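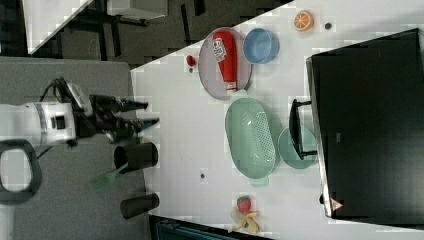 Progress report, second period: learning table tasks from few demonstrations

1. Work done since March

The Cuvis project studies how a robot arm can learn a new kitchen task from a small number of human demonstrations. In the first period we used single objects on a clean surface. In this period we moved to a full table, with plates, a bowl, a colander and toy food, because the partners at Mimcombe asked for tests that are closer to daily use.

We collected 2000 demonstrations by teleoperation. They cover 13 tasks, for example putting the strawberry in the colander, moving the ketchup bottle, and picking up a cup which lies on its side. Each task was recorded by at least two operators, so that the policy does not copy the habits of only one person.

2. Method

Our main change is in how the policy decides where to look. The earlier version (Okabe) took the whole camera view at each step. The new version, Plarkine, first predicts a contact region and after that plans the gripper motion inside this region – the rest of the view is kept only at low resolution. 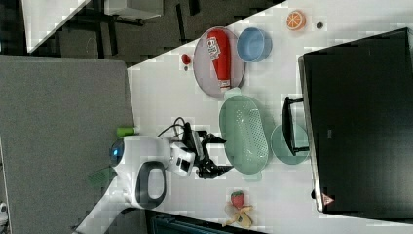 For thin rims and handles the approach angle matters a lot. We therefore added a short correction stage, where the gripper stops above the object with open fingers and the policy estimates the angle one more time. This costs some time per grasp, but we think it is acceptable.

3. Results and open problems

Plarkine performed better than Okabe on most tasks, and it needed only 5 demonstrations to adapt to a new object of a known type. Two tasks are still weak. The flat plate is difficult because the fingers cannot get under it, and the black cups are often confused with the dark parts of the gripper – we are now testing a depth input for this case.

4. Next period

We will finish the depth tests and repeat all 13 tasks with changed object positions. The budget is on plan. We ask for permission to move the remaining travel money to computing time.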